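Washing-up trial claims 16 per cent water saving, but only a third of homes finished it

Clendach households that switched from a running tap to a bowl or tray cut the water they used on washing-up by 16 per cent, according to a report put out this month by Givmont, the town's water supplier. The company is calling the result "a clear win for customers" and wants to take the scheme to the rest of its area before the summer.

The figure has already turned up on the side of a van, on the back of the latest bills and in a leaflet handed out at the leisure centre. It may well be right. The report itself makes it hard to say.

Letters went to nearly 930 homes in October inviting them to take part in the trial, which was called Zadness and came with its own logo, fridge magnet and phone app. Of those, 543 signed up. Each was asked to keep a paper or app diary for two weeks of washing-up done as usual, then for a further eight weeks following the Zadness method: scrape, fill a bowl or tray once, wash glasses first and greasy things last, and rinse in a second bowl instead of under the tap.

Full diaries came back from 182 homes. The 16 per cent is worked out from those alone, a point that appears in a note under the fourth table and nowhere in the summary, the leaflet or on the van.

That leaves two households in every three unaccounted for. The report says they "did not complete the monitoring period" and moves on. It doesn't say how many dropped out in the first week, how many kept to the method but got bored of writing it down, and how many tried it and went straight back to the tap. People who stick with a washing-up diary through Christmas are likely to be careful sorts to begin with, and careful sorts are not the ones a water company most needs to reach.

There is also the matter of what was measured. Nobody fitted a meter to a kitchen tap. Householders were given a jug and a chart and asked to time how long the tap ran in the first fortnight, then to note how many times they filled the bowl after that. Givmont turned the minutes into litres using a standard flow rate, the same one for every home. Anyone who has lived in one of the terraces at the top of the hill, where the kitchen tap manages a trickle on a good morning, will know how far that might be from the truth. A slow tap run for five minutes would have gone down as a great deal of water, and the later saving would have looked all the better for it.

Whole-house meter readings would have been a fair check. Most homes in Clendach have a meter, and Givmont reads them. The report says these were "considered outside the scope of the exercise", on the grounds that washing-up is a small part of what a house uses and any change would be lost among the baths and the washing machine. If the change is too small to find on the meter, customers might wonder how much of it will ever show up on the bill. 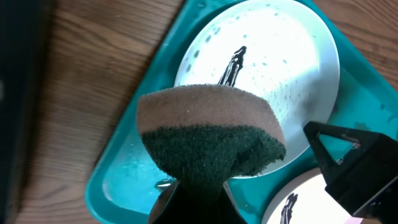

The method works fine as long as you only have a bit to do, one householder who gave up in the third week told us. With a roasting tin and everyone's porridge bowls stuck solid, she said, the water was grey before she was halfway through, so she tipped it out and filled up again, and then again after that. She had put all of it in the diary until she worked out that she was using more than before. At that point she stopped filling it in, and no one from Givmont rang to ask why.

Hers is one kitchen and proves very little. It is, though, exactly the kind of case that vanishes when only finished diaries are counted.

The report was written by Insaurralde, a consultancy that Givmont has used before for its leak campaign and for the garden water butt offer. Asked whether it had tried to find out what became of the missing homes, Insaurralde said that dropping out was normal in a study of this sort, that the homes which finished were "broadly similar" in size to those that did not, and that it was confident in its findings. It did not send the comparison. Asked a second time, it referred us to Givmont, and Givmont referred us to the report.

A few things in its favour ought to be mentioned. Washing up in still water does use less than leaving a tap running at full pelt, and you don't need a consultancy to tell you so. The advice to scrape plates first is sound, and so is leaving pans to soak while you do something else. Several of the homes that did finish said they meant to carry on. The leaflet is clearly written, with none of the scolding that sometimes comes with this sort of thing, and it is honest enough to say that a full dishwasher on an eco setting can do as well or better.

The trouble is with the single figure, and with what is being hung on it. Givmont's plan for the coming year counts the Zadness saving towards its promise to cut household demand. In the same plan, the sum set aside for replacing old mains in the lower town has been moved back, with work there now "subject to review". The company says the two are not connected. They do sit on facing pages.

People in the lower town will have their own view of that. The main near the bus depot has burst three times since last winter, and on the most recent occasion water ran down to the car park from early morning until after 4pm before a crew turned up. Set against an afternoon like that, a second washing-up bowl looks like rather a small thing to ask customers to get excited about. Givmont would not give an estimate for how much was lost. It said that all leaks are dealt with in order of need and that customers "have a part to play too".

Nor is it clear what happens to the money. The trial was paid for out of the company's customer education fund, but Givmont has declined to say what it cost, describing the sum as commercially sensitive. The app alone seems an odd thing to have needed. It sends a reminder in the evening, awards a badge for seven days in a row, and asks for the user's postcode, the number of people in the home and whether anyone there is over retirement age. The privacy page says the details may be shared with "selected partners". We asked who those were and were told the page was being updated.

Families who rent have raised a more down-to-earth complaint. The rinsing stage calls for a second bowl, and plenty of kitchens in the town don't have the worktop for it. The leaflet suggests a tray on the table as an alternative, with a cloth underneath. That may suit someone with a table near the sink and no small children. In a galley kitchen it means carrying a tray of soapy water through a doorway, and the report is silent on how much of it ended up on the floor.

There is a question of hygiene too, though it shouldn't be blown up into more than it is. The printed guide tells people to change the water "when it looks dirty", which each household will judge in its own way. It says nothing at all about how often to swap a sponge, or whether raw meat boards ought to go in the same bowl as the cups. Givmont says food safety advice is available elsewhere and was not part of the brief.

None of this would matter much if the company were only offering a handy tip. Once a number goes on the bills, customers are entitled to know where it came from. A plain version would read something like this: among the homes that stuck it out, people reported using less water, going by their own notes and our guess at how fast their taps run. It wouldn't fit on a van, admittedly.

Givmont intends to start signing up homes outside Clendach in May. It says the diary will be shortened to four weeks to make it easier to finish, and that prizes will be offered to those who do. Shortening it should bring more diaries in. Whether a prize for reaching the end makes for more truthful entries is another matter, and there are still no plans to use the meters.

The full report is on the Givmont website under Community, then Past Projects. Paper copies can be read at the library desk on request. Households that took part in the trial and dropped out are welcome to get in touch with us through the usual address, particularly anyone who kept the diary pages they didn't send.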